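Notes for week 4: asking a question that gets an answer

I'm putting these up because half of you will be posting on the Fitelora forum before the first project is due, and I'd like you to come back with something useful. No grade for this part. I just want fewer sad threads.

Start with the smallest program that still goes wrong. Last term a student pasted in 1087 lines and wrote "it crashes, please help" (we've all done it, me included!). We cut it down together in my office and got to 8 lines, and by then the bug was sitting there in plain sight, a list being changed while the loop was still walking over it. The question never had to be posted.

Then say what you expected, what you got, and the exact error message, copied as text. Please don't retype it from memory. I once chased a missing module called "kanence" for an evening, and the package was spelled Kanance.
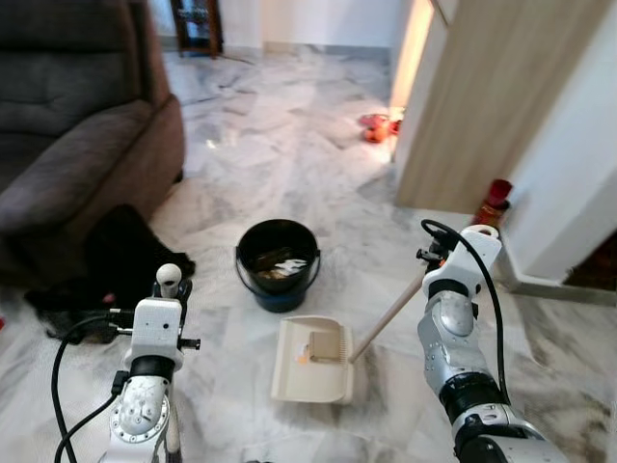 One reply on the course board disagreed with all this: cutting the code down takes longer than fixing it, and a beginner can't tell which lines are safe to throw out. Fair point, and I don't have a perfect comeback. What I do is save a copy, delete half, and run it again. Still broken? Keep going. Fixed? Put that half back and try the other one. You don't need to understand the code to do that, you only need to be stubborn.

Search before you post, too. The Gridcombe lab guide has 660 old questions in it, and the search box is bad, so try the error text first and then your own words.

If somebody closes your question as a duplicate, read the linked one all the way through before you get mad. If it really is different, edit yours and say how.

For next time: bring one question you wrote, on paper, with the code cut down as far as it'll go. We'll swap and mark them up.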